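Culerer 互助社区 > 工厂与设备 > 参观、展会、开放日

去机器人公司的开放日看演示,怎么判断看到的东西离能用还有多远?

北窗旧椅 发表于 10月
标签:双臂 演示 开放日 小批量包装

先说背景。我在一家做日用品礼盒的小厂,管包装那一段。礼盒里的东西很杂,杯子、勺子、牙刷、小袋的米和豆子,每个季度换一次组合,有时候客户临时改单,一个组合只做 2,000 盒就结束了。以前问过做专机的,人家听完都不太想接,量小,样子又老变,做一套工装还没回本就换下一款了。

前阵子老板收到 Pasine 发来的邀请,说他们在 Rosden 园区的实验室办开放日,主要给做轻工和包装的厂看,内容是双臂机器人处理日常小物件。老板没空,让我去,回来写个说明,建议要不要往下谈。我不是搞自动化的,平时跟设备打交道也就是封口机、打码机、输送带那些,坏了会报修,参数会调一点。

开放日分上午和下午。上午是讲解,放了很多片子,讲他们怎么收数据、怎么训练,我听懂了一半。下午分批去实验室看实物,每批人能站在桌子前面看一段时间,然后换下一批。屋里比我想的朴素,一张浅色的台面,左右各一条臂,台上摆几样东西。讲解的人说今天的任务是收拾桌面上的小物件,把勺子、牙刷这类细长的东西和杯子归到一起,后面还有袋装的。

我看的那一批,勺子那个动作做了好几遍。有一遍夹起来以后在杯口停了很久,我以为卡住了,后来又继续了。有一遍勺子掉在桌上,工作人员伸手把东西摆回去,重新开始。牙刷也做了,比勺子慢。袋装的我那一批没有轮到,时间到了就出来了。

我问了几个问题,回答记得不全:

问速度,说现在不追求速度,先追求能做成。
问换一种杯子行不行,说一般可以,差得太多的要补数据。
问补多少,说看情况,这张桌子上的任务收了 220 条。我没搞清楚一条是什么意思,当时后面的人在催,没追问。
问是不是有人在后面操控,讲解的人说两种模式都有,今天会切换着展示。我看的时候是哪一种,他说了,但是当时旁边那组在鼓掌,我没听清,后来也不好意思再问。

回来写说明就写不下去了。我能写看到了什么,可是老板要的是"能不能用、什么时候能用、要准备什么",这三条我一条都写不出来。他们说可以再约一次,带自己的东西过去,时间大概一个下午。我想把这次机会用好,所以来问:

一、一个外行站在旁边,怎么看得出是机器自己在做还是有人在操控?
二、第二次去应该带什么、问什么、记什么?
三、那 220 条是多还是少?
四、我们这种情况,是应该现在就跟,还是过两年再说?

贴一张我下午看的那一批的照片,勺子和杯子那一段。
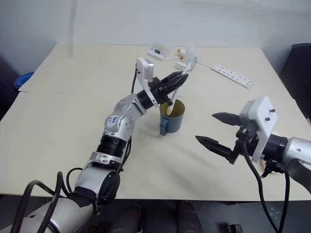

豆角焖面

过两年再说。

我们厂前年也去看过类似的,台子上做得挺像样,回来开了三次会,最后买了两条皮带线加一个称重。现场的东西看看就行了,礼盒这种活人工最快,熟手一分钟好几盒,机器在那儿夹一个勺子你都能喝完一杯水了。你要写说明就写"技术先进,暂不适合",老板看得懂。

至于是不是有人操控,你看它顺不顺就知道了,顺的就是人在操控,不顺的就是机器自己。

 夜班质检 回复 豆角焖面
 最后这条不对。熟练的操作员做出来是顺的,生手操控起来抖得厉害,比程序自己跑还难看。反过来现在有些模型跑起来也挺顺。靠顺不顺判断不了。

 豆角焖面 回复 夜班质检
 那你说靠什么。

 夜班质检 回复 豆角焖面
 下面写了,有点长。

 北窗旧椅
 谢谢,"暂不适合"我也想过,但是老板会接着问为什么不适合,差在哪里,我还是得答。

夜班质检

我在一家做小家电的厂里干过几年导入,经手过三个机械臂项目,两个上线了,一个拆了。双臂的没有上过线,但是看过不少次,也陪着供应商在现场做过测试。按你的四条说。

关于有没有人操控

最省事的办法是当面问,而且要在开始之前问:"接下来这一遍是自主还是遥操作?"让对方先说再做。做展示的公司一般会照实讲,开放日上讲了两种模式会切换,说明他们没打算瞒。你只是没听清,发个邮件去问下午那几批的安排,他们会告诉你的,这个问题很平常,不用不好意思。

要自己看的话,先找操作的位置。遥操作要有人拿着东西,可能是一对小一号的主臂,可能是手柄,也可能戴头显,人可以在同一张桌子旁边,也可以在隔壁房间。屋里有人坐着不说话、两只手一直在动,那就留心。看不到人不代表没有。

然后看停顿。自主跑的时候,停顿往往出现在同样的位置,比如每次到杯口上方都犹豫一下,下一遍还是在那儿犹豫。人操控的停顿比较散,有时候是在看角度,有时候是在听旁边的人说话。你说有一遍在杯口停了很久又继续,单独一遍看不出什么,要是连着几遍都在那个高度停,那比较像程序自己跑。

还可以看失败以后怎么办。勺子掉了,操控的人一般会马上去捡,动作很直接。自主的有的会去捡,有的会当作没掉,空着夹爪继续往下做,把空气放进杯子里。后面这种你看到一次就不用问了。

不过我想说一句,第二次去的时候,这件事的重要性会降低。你要看的那几轮,事先跟对方写明是自主模式,写在邮件里,到了现场照着做就行。

关于第二次去带什么

带你们真正装进盒子里的东西,带够数。不要只带一个杯子一把勺子,要带同一批货里的好几个,包括有瑕疵的、标签贴歪的、勺柄带毛刺的。供应商最喜欢崭新又标准的样品,你不要照顾他们。

颜色和材质要注意。白勺子放在浅色台面上,对相机来说不一定好认。你们要是有透明的东西,透明勺子、透明袋,一定带上,这类是最容易出问题的。深色杯子里面看不见底的也带。

袋装的务必带,你第一次没看到的正好是最难的。一袋米放在桌上,每次的形状都不一样,夹住一角提起来,里面的米往下跑,重心也跟着变。袋子的封边能不能夹、夹了会不会留印,这些你是懂行的,比他们懂。

带盒子。这一条很多人忘。你们的活是往盒子里装,开放日上做的是桌面上归拢,差别很大。盒子有壁,夹爪要伸进去,两根手指外面还有一截机构,盒子小了就进不去。你把盒子和内衬都拿去,先不要求它做,把夹爪停在盒子上方,用尺子比一下能不能下得去,五分钟的事,能省掉后面好多讨论。

还要带一个会计时、会记录的同事,你自己负责说话,他负责记。一个人又看又问又记,一定会漏,你这次就是这样漏的。

关于怎么测

我的做法是固定一张表,每一轮写一行。列这么几项:

轮次
模式(自主、遥操作)
物件和摆放(谁摆的)
开始时间、结束时间
结果(成、部分成、不成)
有没有人碰过桌子上的东西
有没有人碰过急停或者键盘
备注

"谁摆的"这一项最有用。演示的时候工作人员摆东西,会下意识地摆在好夹的位置,杯把朝着顺手的方向,勺子斜着放。他们不一定是故意的,天天摆就摆成习惯了。你去了以后前几轮让他们摆,后面你来摆,杯把转到别的方向,勺子放到杯子后面,牙刷刷毛朝下。看成功率掉多少。掉一些正常,掉到几乎做不成,就说明它只认得那几种摆法。

"有没有人碰过"也要如实记。你说掉了以后工作人员把东西摆回去,这个在实验室里是正常流程,到了你们车间,这个摆回去的人就是你要付工资的人。做 100 轮要有人去摆几次,这个数比单次多快还重要。

一个下午能做多少轮取决于一轮多长。先约好轮数,写在邮件里。轮数太少的话没有意义,做五轮成了四轮,再做五轮可能只成两轮。我们当时的要求是 100 轮,供应商觉得多,最后分两天做完了。你们可以从少一点开始,但要说好中间不许调程序,要调可以,调完从头计。

关于 220 条

一条一般指完整地做一遍任务的记录,由人操控着做,相机和关节数据都录下来。是不是这个意思要跟他们确认,有的公司把一遍拆成几段,一段算一条,那就少多了。

多还是少,没法脱离任务讲。单一物件、固定摆法,这个数量够训出个样子。物件一多、摆法一变就紧张了。你该问的是这几件事:这些里面有几种杯子,杯子的位置变了多大范围,有没有光线不一样的,有没有失败以后再补救的。还有一件跟钱有关的:录一条要多长时间,谁来录,算在谁头上。你们每个季度换一次组合,等于每个季度都可能要补录一次。补录如果要两天,一个组合只做 2,000 盒,你自己算算这两天摊到一盒上是多少,再跟人工比。

这笔账我建议你放在说明的最前面,老板看得懂这个。

关于现在跟还是以后跟

我的看法是可以跟,但不要签设备。再去一次的成本就是一个下午加两个人的差旅,值得。签设备之前至少要看到:你们的东西、你们的盒子、你来摆、自主模式、轮数够。五样缺一样都先放一放。

还有安全那一块。桌面上的展示一般没有围栏,人站得很近。进车间是另外一套要求,旁边有人作业的话,要做风险评估,速度和力都有限制,速度可能还会再降。问他们有没有做过这一步,交给谁做过,文件能不能看。我那个拆掉的项目就是死在这里的,设备本身没毛病,加了护栏以后上料的人绕一大圈,产能还不如以前。

 北窗旧椅
 非常有用,已经打印了。想追问一下,"部分成"怎么定?比如勺子进了杯子,但是杯子被碰歪了。

 夜班质检
 按你们的下一道工序来定。下一道能接着做就是成,要人扶一下就是部分成,要返工就是不成。去之前跟同事把这个说死,到了现场不要再讨论,一讨论供应商就会参加进来。

 北窗旧椅
 明白了。我们下一道是盖内衬,杯子歪了内衬盖不下去,那算部分成。

 夜班质检
 对。

 角落里的打码机
 借地方问一句,你们那时候 100 轮是连着做的吗?我们这边供应商说夹爪要休息。

 夜班质检
 中间停过,换班吃饭。夹爪要休息的话问清楚休息多久、为什么,写进表里。电机热了降速是有的,但是正常节拍下应该撑得住。

橡皮垫

同一天我也在 Rosden,应该比楼主晚几批。我是陪朋友去的,他做宠物用品分装,我自己修打印机,跟包装没什么关系,就说说看到的,补楼主没轮到的那部分。

我们那一批台上有牙刷、杯子,还有一袋看着像米的东西,透明袋子。先说牙刷。那支牙刷很细,平放在台面上,夹爪要贴着台面去夹。我注意到他们两根手指长得不一样,一根是尖的,一根像扁的刀片,我猜扁的那根就是为了往薄东西底下走的,没问,可能猜错。做的时候在桌面上磨蹭了一阵,夹起来过,也有夹空的。朋友说夹空的比夹起来的多,我觉得差不多一半一半,我们俩都没记,所以这个不能当数据用。楼上说要有专人记录,我赞成,我们两个人四只眼睛回来都对不上。

袋子是右边那条臂去弄的。过程比我想的长,先是在袋子上面比划,然后夹住一头往起提,提起来一点又放下了。讲解的人说袋装的任务刚开始收数据,这部分下午都是遥操作。这句话我听得很清楚,因为朋友专门问的,他那边全是袋装,问完以后他的兴趣就少了一半。楼主要是关心袋装,这条可以直接写进说明:10月那次开放日上,袋装是人操控的。当然你再写邮件确认一下,别光凭我说。
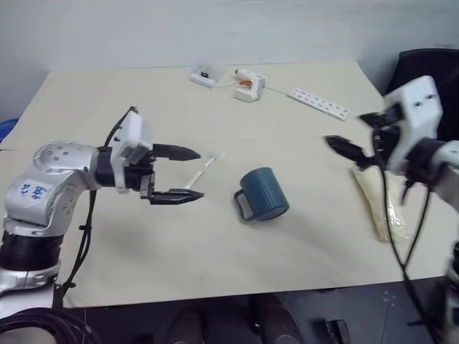 下午晚些时候的台面:牙刷、杯子和袋子。

另外说几个跟性能没关系、但我觉得楼主写说明用得上的。

一是台面。那种浅色的板面上已经有一些印子了,挺干净但不是无尘室那种。你们要是做食品接触类的,米和豆子虽然有袋子,车间要求应该也不一样,台面用什么、夹爪的手指能不能拆下来洗,可以问。

二是线。两条臂上都有线,从夹爪那边一直垂到台子下面去。实验室里无所谓,反正没人从那儿走。到了车间,旁边有周转车来来去去,线怎么走、外面要不要套管,得让他们出个方案。我修打印机的,最烦的就是会动的地方带着线,来回弯,早晚从里面断,外皮看着还是好的,查半天查不出来。问一下这几根线多久换一次,换的时候要不要停机,要不要他们派人来。

三是杂物。台子靠墙那边放着热熔胶枪和插排之类的东西,一看就是天天在用的工作间。我对这个没意见,我自己的工作台比这个乱得多。只是提醒一下,带自己的东西去测的时候,可以问问相机的视野里有这些和没有这些是不是一样。朋友当时问了,答复是数据就是在这个环境里收的,所以没影响。那换到你们车间,背景全变了,影响不影响?这个他们说要试。

四是备件。夹爪手指这种东西我看就是消耗品,问价钱,问是自己打印的还是开模的。自己打印的话图纸给不给你们。给图纸的话,以后你们厂里放一台打印机自己换就行了,这方面可以问我。

我没有买设备的经验,楼上夜班质检讲的我同意,尤其是带盒子。朋友那天带了自己的分装袋,没带外箱,回来路上就后悔了。

顺带说下那天还有一家叫 Oksanen 的做末端夹具,在走廊里摆了个小桌子,有吸盘和软手指可以上手捏。楼主要是没看到,可以问 Pasine 要联系方式。袋装的东西用吸盘也许比两根手指容易,只是我瞎想的,米袋表面有褶,吸不吸得住得试。

 北窗旧椅
 太好了,我那批完全没看到袋子。走廊那张小桌子我路过了,以为是签到的……

 橡皮垫
 哈哈我也以为是签到的,还在那儿排了一会儿。

 夜班质检
 吸盘的事补一句:透明薄袋有褶会漏气,要用带波纹的软吸盘,流量要大一点。能吸住的前提是袋子里的料别太松。可以带两种装量的袋子去试,满的和半满的。

 北窗旧椅
 我们的小袋确实有两种装量,都带。

 豆角焖面
 你们这么一说,我倒想知道楼主第二次去结果怎么样了。去了回来说一声。

北窗旧椅 补充

昨天给 Pasine 发了邮件,今天上午回的,把能公开的贴一下,供后来的人参考。

关于模式:对方说下午前面几批的勺子任务是自主模式,中间有人工复位;牙刷两种模式都做过,具体到哪一批他们要查;袋装全部是遥操作,跟橡皮垫说的一样。

关于 220 条:一条就是从头到尾做一遍,没有拆段。里面只有勺子和牙刷,没有袋装。杯子用过几种,他们没说数字,说去的时候可以看原始记录。录一条的时间也说去了再看,操作员熟练程度差别很大。

关于第二次测试:同意我们自己摆物件,同意中间不调程序。轮数还在谈,我提了 100,他们说一个下午做不完,建议分物件,每样做一部分。我按夜班质检说的,回复可以分两天,等他们答复。

关于安全评估:回信里没有提,我又问了一遍。

要带的清单目前是这样,大家看看还缺什么:

杯子,同一批里随便拿的一箱,不挑
勺子,白的和透明的
牙刷,带纸卡包装的和不带的
小袋米、小袋豆子,满装和少装
礼盒和内衬,三种尺寸
卷尺、秒表、记录表、夹板
我们自己的周转筐(想看看从筐里直接拿行不行,估计不行,先看看)

 夜班质检
 加一卷美纹纸。在台面上贴几个标记,你摆东西的时候就有个对照,后几轮能复现前几轮的位置,不然谁也说不清到底偏了多少。贴之前问一声,有的实验室不让贴。

 橡皮垫
 再加一个插排,他们那个放在台面上,手机不好拿过去充。

 夜班质检
 牙刷带纸卡的和不带的要分开记,这是两种东西。

 北窗旧椅
 好,表里已经拆成两行。说明的第一版我先交了,开头就放了那笔补录摊到每盒的账,补录两天是按夜班质检举的数先填的,旁边注明待确认。老板看完只问了一句,两天的人工是他们出还是我们出。这个我也加到问题单里了。

相关讨论
小批量礼盒包装,半自动方案求推荐
夹爪手指磨损以后能不能自己打印替换
供应商现场测试,记录表用什么格式
参观时对方不让拍视频怎么办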